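Wiring bench still slow going for two-arm robots

Panel shops keep asking when a machine will take over wire prep. Hurker has 31 wiring jobs on its chore list, and robot arms can finish 9 of them without help. Loose wire is the main holdup — it bends differently each time. 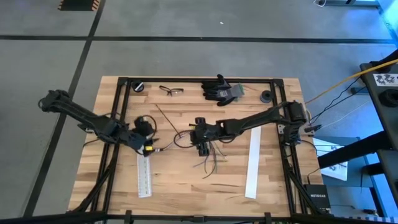 Two arms over the bench, with loose wires by the right gripper.

Slotted duct is easier to handle because it keeps its shape. Feeding wires into it is another matter, and Finberg still does that step by hand.
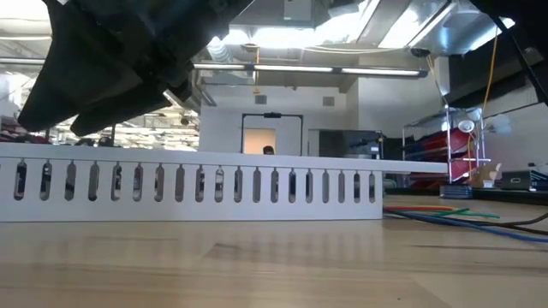

White slotted duct and a loose bundle of wires.

Favito puts a full duct run at almost 230 seconds for a trained worker. The arms need 3 times that. Work that takes both grippers at once remains the slowest part. 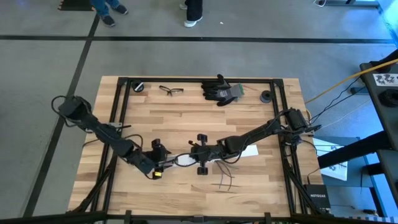 Grippers nearly meeting at the center of the table.

Tymoshchuk plans to publish its own list in March.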